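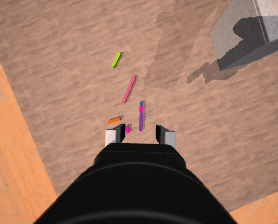
Most people close the fingers too early, Manee Srisuk told us while we were still signing in, and a robot taught by those people will close too early as well. She said she would sooner have five slow demonstrations than a dozen quick ones. With that we were sent up the stairs to the teaching room at Grisari, where we spent most of the visit.

Grisari opens its building to outside groups twice a year, in spring and again in September. Ours was the spring one. There were nine of us, mostly from small packaging and assembly shops, plus Gaurav Nautiyal, who set up the trip and drove the van.

The teaching room has two kinds of station. At the first kind you stand next to a real arm, press a button on the wrist to release it, and lead it through the job with your own hands. At the second kind you sit at a screen and drive a simulated arm with a handheld controller. Both record the same things: the path of the arm, the opening of the fingers and what the camera sees. They call one recorded attempt a take.

We started at the screens. The task is bars on a table. The bars come in different lengths and colors and you lay them end to end in a straight line, so the purple one is followed by a short magenta one, then a small blue one, and so on. The tabletop has a streaky brown and pink pattern, and the patterns and lighting are swapped between sessions so that the robot doesn't come to depend on one particular table. Liên Hà ran this part. She gave each of us 30 minutes at the controls and said very little unless asked.

It is harder than it sounds. The view looks down over the gripper, with the fingers ahead of you, and the body of the gripper hides a good deal of the near side of the table. Depth is the main problem. I used the shadows to judge how high I was, which Liên said is what the regular operators do too. Long bars are easy to grip and hard to set down straight. The short ones are the other way around, and I pushed one completely out of line twice before I learned to come in from above with the fingers wide open.

Bad takes are kept. I had assumed they would be thrown out, but Liên marks the point where the operator went wrong and the point where they recovered, and the recovery is used. A take with no recovery in it is set aside under a different label. She did not think many of mine would be set aside, which was kind of her.

The hand-guided arms were more tiring. The arm is balanced, so it doesn't feel heavy, but it drags a little at the elbow and after ten minutes you notice it in your shoulder. Gaurav was the best of us at this. His movements came out smooth on the playback, while mine had a visible stop before each grasp. A stop like that ends up in the training data, and the arm at the end of the row had been taught by someone who paused the same way. It paused too, every time.

After lunch Prapai Kamolrat took questions in the meeting room. My notes from that part:

The bar task in its current version was trained on 114 simulated takes and 40 hand-guided ones. Prapai would like more of the second kind, but they cost more in staff time.

Operators work in short shifts and change stations. The quality of takes falls off when people are tired, and it shows first in how they let go of the part.

Someone asked if a customer could do the teaching with their own staff. Yes, and it is preferred. People who already do the job by hand tend to give better takes after a day of practice than Grisari's own operators do, though they need to be told to stop correcting tiny errors that don't matter.

Someone else asked what happens when two people teach the same task in different ways. Prapai said this is a real problem. The robot can end up between the two and do neither. They now agree on one order of bars before recording and write it on the board.

I asked whether the simulated takes carry over to a real arm. Partly, was the answer. Reaching and lining up carry over well. Contact does not, and the last few millimeters nearly always need hand-guided takes on top.

Parking is behind the building – the front lot belongs to the neighbors and they do tow. Wear flat shoes for the hand-guided stations. Lunch was soup and bread and there was plenty of it.

Stela Surdu is keeping the list for the September visit. If you want to go, tell her which station you would like more time at, as the screens fill up first. I have put myself down for the hand-guided arms again.

Last updated: May 12, 2019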